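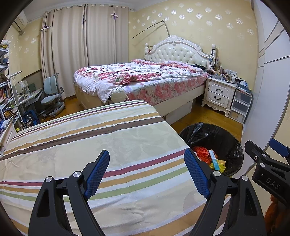
# How Do Stripes Get Into Cloth?

Look at the stripes on the tablecloth. There is maroon, ochre, light green and a wide one in dark brown. Some stripes are thin and some are broad. Have you ever wondered how a stripe gets there?

## Threads first

Most cloth is made of threads that cross over and under each other. This is called weaving. The long threads are tied to a frame called a loom, and they are called the **warp**. The threads that go across are the **weft**.

If the weaver changes the colour of the weft, a new stripe starts. A few rows make a thin line. Sixty rows of the same colour might make a band as wide as your hand.

## Printing

Stripes can also be printed. The cloth is woven in one plain colour, then dye is pressed on top. Printing is handy for curvy shapes like leaves and flowers. Those are slow to weave, though it can be done.

To tell the two apart, turn the cloth over. A woven stripe usually shows on both sides. A printed one is often paler on the back.

## Try it: a paper weaving

You will need two sheets of coloured paper, a ruler, scissors and a glue stick.

1. Fold one sheet in half. Cut slits from the fold, and stop before you reach the open edges.
2. Cut the other sheet into 8 strips.
3. Open the folded sheet. Push the first strip over, under, over, under.
4. Start the next strip under, then over.
5. Keep going until the sheet is full, then glue down the ends.

For a wider stripe, use two strips of the same colour side by side.

*Written by Edith Agudelo*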